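Search this site Search Go
Print this page | E-mail this page

Unit 3: Checking a volume from the command line

Course notes, Margaritis computing program. Prepared by Ourania Tzanetos.

chkdsk reads the file system on a volume and reports errors. Run without switches, it is read-only and changes nothing. Open Command Prompt as administrator before you start.

chkdsk D:
Reports only.

chkdsk D: /F
Fixes file system errors. The volume must be locked. If it is in use, chkdsk offers to run at the next restart.

chkdsk D: /R
Looks for bad sectors and recovers readable data. Includes everything /F does. On a large drive this can take over five hours, so start it at the end of a lab session.

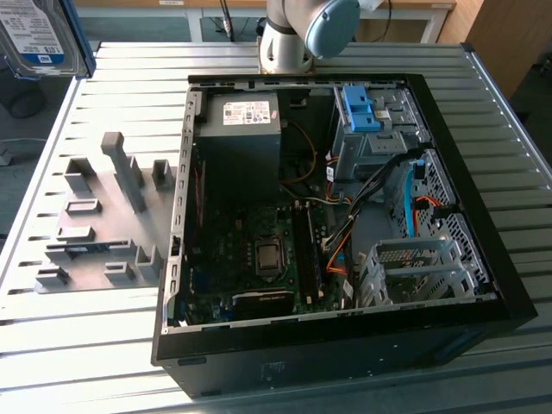

Desktop tower with the side panel off. Power supply at upper left, optical drive cage at upper right.

Switches can be combined with a volume letter only. A physical drive that holds two volumes needs two separate runs, one per letter. To schedule a check without answering the prompt, use chkntfs:

chkntfs /C D:

This marks D: for a check at startup. The check runs only if the volume is flagged as dirty. To read the flag:

fsutil dirty query D:

Results of a startup check go to the Application log in Event Viewer, under the source Wininit. Results of a check run inside Windows appear under Chkdsk. Save the entry as text and attach it to Worksheet 47.

Reading for Unit 4: the Plikard handout on partition tables, sections 2 and 3.

Contact: Marina Tsakiris, Konach lab office | Copyright Margaritis | Back to top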